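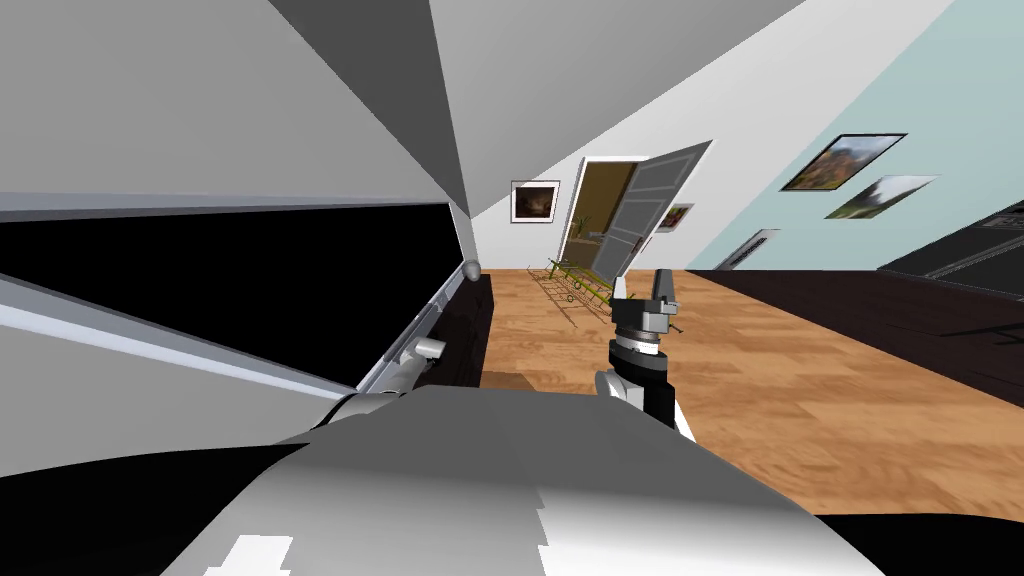

Stosley Receiving wrote:

> We are getting ready to replace the casters on our whole fleet of platform
> trucks and I was told to ask here before the order goes in. Illero is
> quoting us the Hivov gray rubber swivel, the non-marking one, plate mount,
> at well under what we pay now for the Yoo polyurethane. The rep says they
> are "functionally the same wheel" and that the rubber is quieter and
> easier on the floor. Rated 200 lb each. He also says they are
> maintenance free. Is anybody running these on sealed concrete? We have
> dock plates, one ramp, and a stretch of old tile between receiving and
> the stockroom. Loads are mostly cartons and pails. Any reason not to
> just do it?

I would hold off on the whole fleet.

We don't run that exact wheel, so take this for what it's worth, but we have bought plenty of gray rubber over the years and I have sat through the "functionally the same" speech more than once. Rubber and polyurethane are different materials and they fail in different ways. Rubber is quieter, I'll give him that. It also flattens if you leave a loaded truck parked over a long weekend, and then you have a truck that thumps its way down the aisle until somebody gets sick of it and parks it behind the compactor. The urethane takes standing loads better in my experience, and when it does go, it tends to let go of the core, so you find out all at once. Pick which one you'd rather deal with.

On the 200 lb. Ask what the number means. Is it moving or standing still? By hand or towed? At what speed, and over what size bump? I've asked Illero this question on other product lines and got the catalog page sent back to me with the same number highlighted. If Hivov has a test sheet, the rep should be able to get it. If he can't, treat the rating as a number somebody printed.

And please don't add up the ratings on all the wheels and call that the truck's capacity. I know you didn't say you were doing that, but it is how it goes on the request form every time. Any floor that isn't dead flat leaves one wheel carrying next to nothing, and a dock plate will put most of the load on 2 of them for a moment, which is when things bend. Size for that. Also the deck has its own rating and new wheels don't raise it.

"Maintenance free" usually means there is no grease fitting. Fine, but then when the swivel gets gritty you throw out the whole caster. Put that in your cost comparison. If the cheaper one can't be greased and the Yoo can, the gap in price may not be much of a gap after a couple of rounds of replacements. I'd want to see the raceway too. Some of these have a sealed bearing and some have a plastic cap pressed over an open one, and the catalog picture looks identical.

Quieter and easier on the floor: easier than what? Easier than steel or hard nylon, sure. Compared to a decent urethane on sealed concrete I doubt you would ever see a difference. Your old tile is the one spot where a softer wheel might help, and there I would be looking at wheel diameter first. A bigger wheel gets across a bad joint with less of a jolt whatever it's made of. Just watch the deck height if the trucks have to go under a counter or through a lift gate.

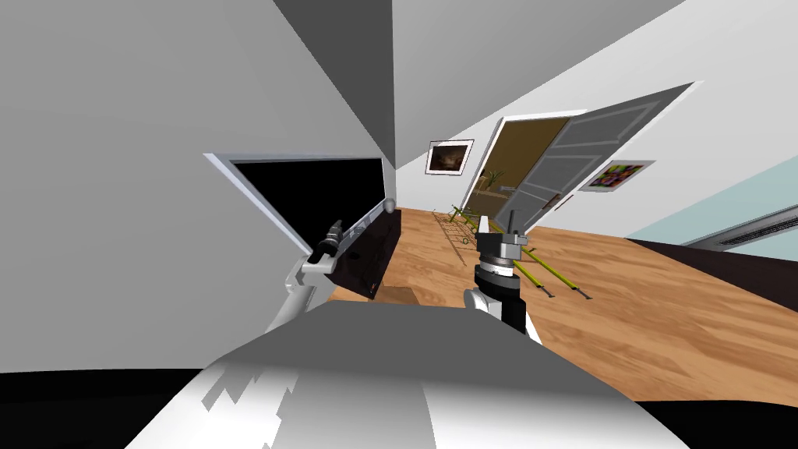
Black-faced panel with a white frame, on the gray wall.

A few other things to check before the PO goes out.

Plate size and bolt pattern. "Standard plate" means very little. Measure the plate, the slot spacing both ways, and the overall height. If the overall height is off you can't mix old and new on the same truck, and someone will try.

Brakes. The quote you pasted doesn't mention them. If you have a ramp you want brakes, and you want the kind that locks the swivel along with the wheel. Brakes that only drag on the tread are useless on a rubber wheel that has picked up dust.

Non-marking. Gray usually is, but I have had gray wheels that left a nice gray streak when they were dragged sideways. Take one, lean on it, and scuff it across the tile. Takes no time at all and it's better than the little icon in the catalog.

Carton quantity. Illero likes to quote the each price and then sell by the carton, and the odd ones left over are yours forever. Get it in writing which it is, and what they charge to take back an unopened carton. Freight too.

What I'd do is buy enough to fit out 2 trucks and no more. Put one on the ramp route and leave the other where it gets parked loaded overnight. Write the date on the plates with a paint marker. Keep the Yoo wheels on everything else. If the rep is right, he'll still be right in July and you can place the big order then. He will tell you the price is only good until the end of the month. I have been hearing that from that company for a long time, and the price has always come back.

If you do get a test sheet out of Hivov, I'd like to see it, and so would a few others here, going by the last time rubber wheels came up. The complaint then was thread wrap in the axle from people's packing areas. If you use stretch wrap anywhere near receiving, ask whether the Hivov comes with thread guards or whether those are extra. On ours they were extra, nearly 2 dollars a wheel, and they weren't on the quote either.

Does anyone have the urethane Hivov on a ramp? That one I might be talked into.

Stores and Equipment
(reply to the list please, this mailbox is shared)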